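Search this site
Enter keywords
Go

Sterkero Household Pick Suite: a review after a month of poking at it

Print this page | E-mail this to a friend

I've been wanting a decent simulated test set for home robots for ages, so when the Sterkero people put their Household Pick Suite out in March I cleared my evenings and got stuck in. What you get is a bundle of rendered rooms, a white arm to drive around in them, and a pile of small things to pick up. The pitch is that a grasping policy trained in these rooms will rank the same way it would on a real arm. Big claim! The write-up is by Vichien Bunnag, and it's a nice clear read (do the appendix first, trust me).

Setup took me an evening. The install notes are fine until you hit the physics settings, where two of the defaults are listed under their old names, and I lost an hour to that. After that it ran without a hiccup on my very ordinary desktop.

There are 11 rooms in the set. The kitchen ones are what you'd expect, counters and mugs, and if you've used Silum you've basically seen them before. The living rooms are where I had fun. Sofas are mean! You've got cushions, seams, rounded edges, and thin stuff lying at odd angles on dark leather, and a policy that looks brilliant over a flat tabletop suddenly has a lot to think about.
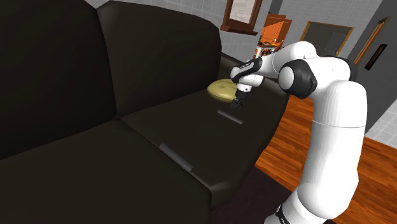 I ran my own little baseline plus the two policies that ship with the suite, Rivuddale and Thongsuk, for 1000 tries each on the sofa tasks. Rivuddale is the older one and picks its grasp from a single view before it moves. Thongsuk keeps looking on the way down and corrects as it goes. On tabletops I could hardly tell them apart. On the sofas Thongsuk got about 70 percent and Rivuddale dropped well under half, with my baseline trailing behind both (I'm not telling you the number, I have some pride left).

The reason seems to be the last bit of the approach. Rivuddale commits early, so if it has the angle of a skinny object slightly wrong it closes on nothing or nudges the thing into a crease. I watched 270 of the failed tries back at half speed, with a lot of tea, and the same miss kept coming up. The paper says much the same in its section on thin objects, and it was good to see it hold up on somebody else's machine.

Now the grumbles. The cushions are too stiff for my taste, and pressing a finger into one doesn't give the way my own couch does. Bunnag does own up to this in the limits section. I'd also like messier lighting, and a way to save a run halfway through without writing your own script for it.

Would I keep using it? Yep, it's already my default for anything with soft furniture. For plain tabletop work I'd stay with whatever you have now. I haven't tried the real-arm comparison myself, so I can't vouch for the ranking claim, but I'm hoping to borrow some lab time and I'll add my numbers under this review when I have them.

Contact | Copyright, all rights reserved | Back to top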